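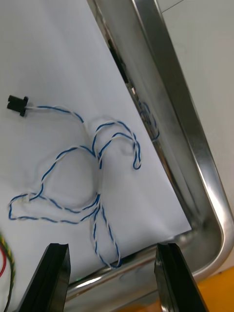

The Skillaso Cup is an annual 3x3 basketball tournament for club teams, played outdoors in the town of Skondness. It is held in August and has separate competitions for women and men. The organizer is the Troko sports association, which also runs the local youth league.

History

The tournament was proposed by Tuulikki Laitinen, a former point guard who wished to give the smaller clubs a competition in the summer break. The first edition had only a men's event. A women's event was added in the second year, and since then both finals are played on the same evening. The temporary stand beside the main court has 700 seats.

Format

Each event has 11 teams. The winner of the previous year goes directly to the quarterfinals, and the other ten teams are divided into two pools of five. In each pool the best three teams advance, together with the better of the two fourth-placed teams. A team has four players, of which three are on the court. A game lasts ten minutes, or ends earlier when one team reaches 21 points.

If two teams in a pool have the same number of wins, the result of the game between them decides first.

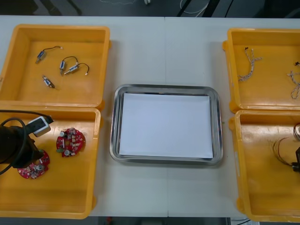 Games are played on 2 courts during the pool stage, and only on the main court after that. The entry fee is 200 euros for each team, and it is returned to clubs that also bring a youth team.

Notable players

Flor Cusi won the women's event three times with Thân and was twice named best player. In the men's event, Renato Fuentealba and Wagner Evangelista played together in four finals and won two of them. Geum-ok Hyun has coached both women's and men's winners, the only coach to do so.
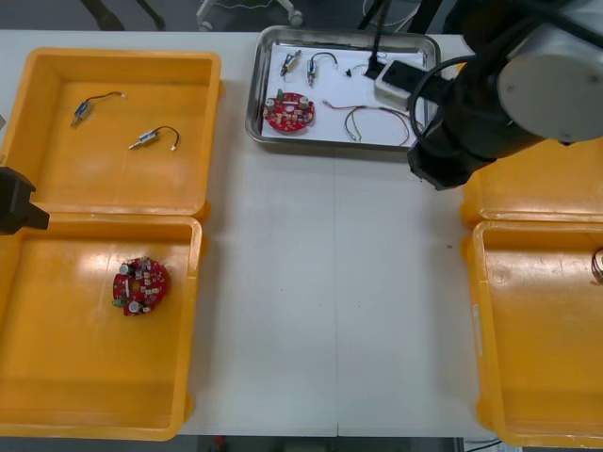 Yellow bins and a steel tray on a white work table.

See also

3x3 basketball
Streetball
Skondness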